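Home | Notebook | Group pages | Setup | Older entries | Log in

October, pushing bench, entry started 16:30

Continued with the language-to-push runs on the board. Védís had the morning slot and left the table as I like it, so I could start directly after lunch. I write this mostly for her and for Arnar, who will take over the bench when I am away.

First the state of the code. We are now on the Oltwood branch with the new action chunking. The policy predicts 5 steps and executes 3 of them before it looks again. Before, we executed all 5, and the rod was going too far past the block when the block began to turn. With 3 the motion is less smooth, one can hear it in the arm, but the corrections come earlier. I did not change the image encoder. Batch size is still 64, the training set is the same 1,000 demonstrations which we recorded in the summer. I want to keep these fixed until we understand the grouping problem.

The grouping problem, for Arnar: when the instruction speaks of one block ("move the green star to the left side"), the policy is quite good. When the instruction speaks of a relation between several blocks ("put the blue ones in front of the yellow ones"), it is good until the blocks are touching. After that it often continues to push, because a small error in one block can only be repaired by moving its neighbour. Then the neighbour is wrong, and so on. Védís calls this "the tidy-up loop" and I will use her name for it.

Today I tried the stop head, which I trained last night on Bach (the machine by the window, not the laptop). It gives one number, how sure the policy is that the instruction is already fulfilled. If the number stays high over one full chunk, the arm stops and waits for the next instruction. It is a very simple thing and I was not expecting much of it.

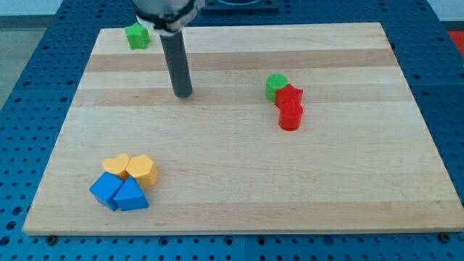

Photo: V. Dalsgaard / Fadside bench

I used this layout for the discussion with Védís. The lower left group is the interesting one: yellow heart and yellow hexagon behind, blue cube and blue triangle in front, all packed close together. For the instruction about blue and yellow I would accept this as fulfilled, although the cube is standing turned, with a corner towards the front. Védís would accept it also. The old policy without the stop head does not "accept" it, it wants to square the cube, and for this it must go in against the triangle.

The other group, with the two red ones and the green cylinder, is more difficult to judge. The red star and the red cylinder touch, so "red together" is fulfilled. But the green cylinder is against the star as well. Is the group then "red together" or only "these blocks together"? Our instructions do not say that other colours must stay away. I looked in the annotation guide and it says nothing about it either. Védís thinks a person who says "put the red ones together" would be content. I think the same, but then the annotators should be told, otherwise the stop head learns two different rules from two different people.

The green star alone near the back edge is a separate matter. Blocks so close to the back edge are not easy for us, as the rod should come in behind them and there is little board left for this. Please do not start an episode with the star back there if you only want to measure the stopping. It mixes two failures in one result.

Results of the afternoon, in words only, the logs are in the Jovuder folder:

With the stop head off, the tidy-up loop appeared again in the grouping instructions, same as in the last entry. With the stop head on, the arm was mostly stopping where I would stop. It also stopped too early in some single-block instructions, when the block was moving in the right direction but was not there yet. I suspect that it has learned "the scene looks orderly" more than "the instruction is fulfilled" — to check this, I will give it a finished layout together with a wrong instruction. If the number stays high, my suspicion is right and we need negative pairs in the training.

The negative pairs are cheap to make. We take the last camera picture of a demonstration and attach to it an instruction from another one. Care is needed that the other instruction is not fulfilled by accident, for example "green star to the back" is true in many of our layouts. Védís offered to write a filter for the easy cases. The rest must be looked through by hand.

To do:
- wrong-instruction test, before any new training
- ask the annotators about colours touching, write the rule in the guide
- start positions for the back edge, make a separate list
- Arnar: please note in the log which chunk setting you have used, I could not find it for two of the older runs

18:10. Tried the longer hold time for the stop number, two full chunks in place of one. Fewer early stops, but the arm nudges the last block once more before it rests. I leave it on one chunk for tonight and will compare properly when the negative pairs are ready.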